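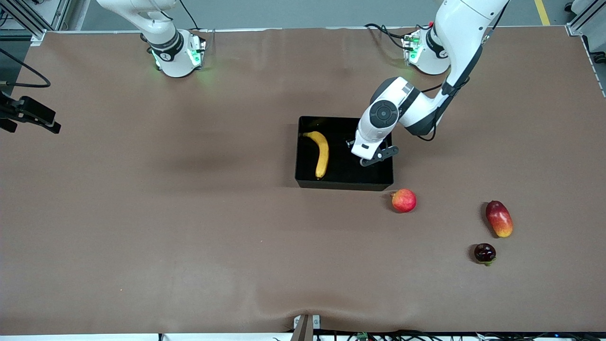
The fruit exercise on our long table, banana in the tray.

Sirberg two-arm teaching kit: a club's review after two terms
September 2019

I promised several of the other club leaders that I would write this up properly, and then the summer got away from me, so apologies to those of you who have been asking since July. We have had the Sirberg pair at our after-school robotics club for two terms now, with 12 members between the ages of thirteen and seventeen, and I think I have finally stopped being dazzled enough to be fair about it.

We looked at the Betau as well, which is cheaper and comes with a very pretty set of lesson cards. If your group is younger, or you only have an hour a week, I would still tell you to go and look at that one first. Our lot had outgrown the sort of project where everything works by the second page, and they wanted something that would argue with them a bit. The Sirberg certainly does that!

Setting up took us two full evenings. Bolting the bases down was easy enough, but the handbook assumes you know which arm is left and which is right, and it means the robot's left, not yours. Half the club spent the first evening cheerfully sending commands to the wrong one. Farah Teoh (who is fifteen and has more patience than I do) wrote L and R on a sheet of paper and drew the table from both sides, and that sheet has been in the folder ever since. The cables are long, which I was glad of, but allow yourself time to route them along the back, and buy a bag of ties.

The exercise we keep going back to is sorting fruit into a tray. It sounds like nothing at all. A banana is a lovely thing to start with – long, bright, easy to tell from a brown tabletop – and then you move on to an apple and find that two straight fingers and a round object do not get on terribly well. A mango is different again, and you have to decide which way round to take it. The small dark fruit is the one they all want to try and the one I always put off until last. Saron Habte's team wrote their own routine for coming down over the tray slowly and stopping just inside the rim, and I was prouder of that than of anything we did with the supplied programs.

What I like best is how readable the arms are. There are green lights on the bases that the youngest can spot from across the room, the movement is smooth, and at the teaching speed it is slow enough for a child to say "stop" and mean it. Spare finger pads cost us 11 pounds a set, and we have gone through two.

Grumbles, then. The software takes an age to start. The handbook runs to 339 pages and has no index. The grippers give you very little sense of how hard they are squeezing, and we have eaten a fair amount of bruised apple. You also need a really long table, and a cover on it that lies flat, a point on which ours could do better.

Would I buy it again? Yes, for a club of this age, and with a second adult who enjoys reading handbooks. Annelies Coppens has been ours, and I owe her a great many biscuits.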